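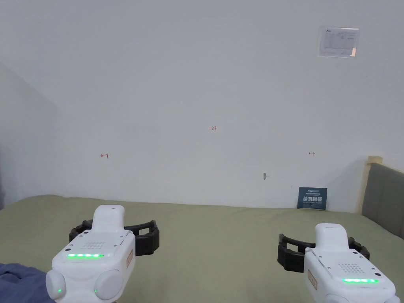

Page 12 of 39

BEDS, BARE AND OTHERWISE

Welcome back to the part of the Jirnville furniture pages that deals with lying down. Chairs finished on page 11, to general relief, and wardrobes start on page 18, so anyone who came for storage has some clicking to do.

The bed room at Semwal is the one at the back, past the lamps. It has white walls and very little by way of romance. There are no scatter cushions arranged by size and no tray with a croissant on it. I have grown fond of it. A bed with nothing on it has to get by on its own merits, and you find out quickly whether you like the bed or just liked the throw.

Olive green, then, to begin with. Smooth, flat and running right up to the wall, in the sort of shade that paint charts give a name like Thoughtful Moss. I was against it for most of a morning. By lunch I had decided it would hide tea very well, and tea is the chief hazard of any bed I have ever owned. It also suits a plain white wall, a lucky thing in a building where plain white wall is what you get.

A word on green in general, as three people wrote in after the sofa page. Yes, it goes with wood. Yes, it goes with grey, if you keep the grey on the pale side. No, I don't know whether it goes with your curtains. Send a swatch to the usual Onitz address and somebody with better eyes than mine will have an opinion.

The next one is a plainer customer: cream mattress, stitched edges, quilting at the corners, nothing on it by way of bedding unless you count a crumpled blue cloth, which I don't. The headboard is the reason to look. It's grey and upholstered, with vertical channels, set in a light wood frame with a good square post at the corner. Channels do collect crumbs. They also give you something to run a thumb along while you fail to get up.

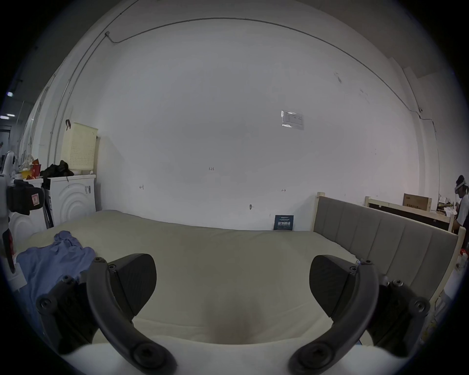
Cream mattress, grey channelled headboard, and "1.25" written on the wall in dark pen.

I like a wall with its sums showing. There are a couple of little arrows to go with the number, and I'd encourage anyone buying a bed to do the same at home, in pencil, before paying. My own spare room taught me this. I was out by the width of a skirting board and the door has opened to roughly 70 degrees ever since.

The second bed frame, beyond the headboard, is light wood again with a dark panel, and has a cardboard box sitting on it. Dark panels show dust and pale ones show fingerprints, so choose according to the sort of household you run.

Bunks and cots are on page 13, along with the Skaltovow daybed that people keep asking after.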